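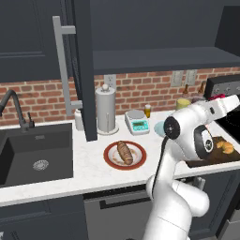 Countertop Sealing Service: Frequently Asked Questions

Garix seals natural stone countertops in homes in Stultesley, Pullell and Penrose. The answers below apply to standard residential bookings.

BOOKING AND PRICES

What does the service cost?
The base price is $119 for one kitchen. It covers cleaning, one coat of sealer and a water test. A second coat is $60 if the stone needs it. The technician will ask before applying it.

Is there a travel fee?
Not within Stultesley or Pullell. Addresses in Penrose are charged $19.

Can I change my appointment?
Yes. Use the link in your confirmation email. Changes made after 5 p.m. on the day before the visit are treated as cancellations, and the travel fee, if any, is kept.

SURFACES

Which materials can be sealed?
Granite, marble, limestone, slate and most quartzite. We do not seal engineered quartz, solid surface, laminate or glass. These do not absorb sealer, and the product dries on top as a haze.

How do I know if my counter needs sealing?
Put a spoonful of water on a clean, dry section and leave it for 20 minutes. If the stone under the water has turned darker, it is absorbing moisture and can be sealed. If there is no change, wait and test again in six months. Test near the sink and near the stove - these areas wear first.

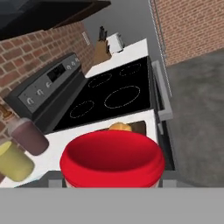

White countertop in front of a black glass cooktop, with a red bowl near the counter's edge.

Will sealing prevent etching?
No. Etching is a chemical reaction between acid and the calcium in marble or limestone. Sealer slows staining only. Wipe up lemon juice, vinegar and wine promptly, sealed or not.

Can you remove stains that are already there?
Some oil stains can be drawn out with a poultice, quoted separately. Stains should be treated before sealing.
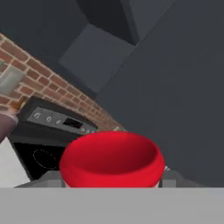
BEFORE AND AFTER THE VISIT

What do I need to do beforehand?
Clear the countertop, including small appliances. Do not use bleach or a vinegar cleaner on the day of the visit. The stone must be dry when we arrive.

When can I use the kitchen again?
Light use is fine after 60 minutes. Keep water and oil off the surface overnight. The sink and cooktop may be used the same evening, provided splashes are wiped up.

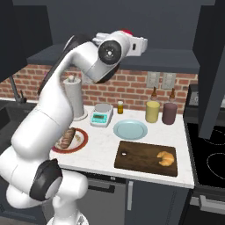 White marble-like countertop next to a black cooktop.

What should I clean with?
A pH-neutral cleaner and a soft cloth. Avoid scouring powder and abrasive pads.

Does the sealer smell?
It is water-based and has a mild odor while curing. Open a window if you can.

Is the work guaranteed?
If the water test fails within 12 months, we reseal the affected area at no charge. Keep your invoice - the number on it is needed to file a claim.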